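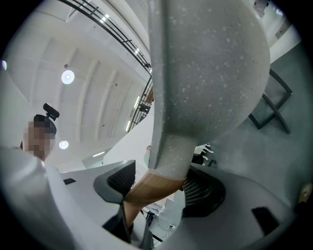 **Fumville Reading Workshop – Ethics & Happiness group**

27 Jun 2025

Notes on the draft reader, mostly for myself, but Ambros Widmer asked to see them before he goes over part two.

Started with the Epicurus section. The draft still says "pleasure is the goal" in the first paragraph and then takes four pages to explain what kind of pleasure is meant. I think most readers will have made up their minds by then. Moved the passage from the Letter to Menoeceus up to the front, the one where he says he doesn't mean drinking and feasting but sober reasoning. It reads better. The bit about bread and water can come right after it.

Kept the split between pleasures of rest and pleasures of motion, but cut the Greek words down to two. Anyone who wants the rest can look in the notes.

Ambros disagrees with me about the word "tranquility." He thinks it makes the Epicureans sound sleepy and wants "freedom from disturbance" all through. That's closer to ataraxia, but it is clumsy when it shows up three times in one paragraph. For now: the long phrase at first mention, "calm" after that. We can go back if it looks bad in proof.

Word count for the section is 3401. The target was 2000. Some of that is quotation, which I don't want to lose. The long comparison with the Cyrenaics could go, or shrink to a short box. I'll try the box.

Next, Aristotle. Book I of the Ethics is fine as it stands. The trouble is Book X, where he seems to say that the best life is the life of study, after nine books in which it looked like the best life was one of good action among friends and fellow citizens. The draft smooths this over in one sentence. I'd like to leave the problem open and say plainly that scholars don't agree on it. Two positions are enough:

- happiness is one thing, contemplation, and the other virtues come second
- happiness is a whole made of many goods, and contemplation is the highest of them

Ambros leans to the second. I go back and forth. The line in Book X about living in accord with the best thing in us is hard to get around.

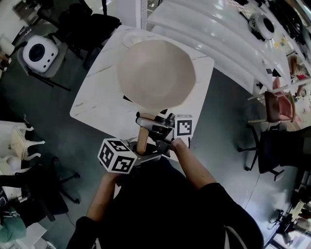

Also rewrote the paragraph on luck. Aristotle says a good person won't become miserable even under heavy misfortune, but he won't call a man happy who meets with the fate of Priam either. The old version kept only the first half, and that made him sound like a Stoic. Put Priam back in. Added a cross-reference to the Stoic section so the contrast is there for anyone reading in order.

Stoics: only got partway. The Epictetus extract on what is and isn't up to us is good and short. I don't like the comment under it, which reads like advice for office workers. Struck it out and wrote in the margin "what would he say about a sick child?" because that's the case people always raise, and Epictetus does deal with it, harshly. We should print the passage and let people be bothered by it.

Seneca on anger doesn't belong here. Moved to the spare folder.

Translations. We have been mixing two English versions of Epictetus without saying so. Checked six extracts against the older one and found that four don't match it word for word. They need to come from the same version, with a proper credit line. I've started a list in the shared folder called "Cuvar sources," same name as the first draft. The Thaler notes are in there too and can be ignored, they were for the Plato reader.

Objection I keep returning to: the whole reader assumes that happiness is something a single person has or lacks. The Greeks mostly didn't see it that way, Epicurus included – the friends in the garden aren't decoration. There should be a page on friendship somewhere, maybe between Epicurus and Aristotle. Ambros says a page on friendship always turns into ten. He may be right. I'll write it and see how long it gets.

Print run is still down as 50 copies for July. No change there.

To do:

- Cyrenaics box
- one Epictetus translation throughout, fix credit line
- friendship page, first attempt
- ask Ambros if the Fluko glossary can be reused for the Greek terms
- check Priam reference (Book I, near the end of chapter 9, I think)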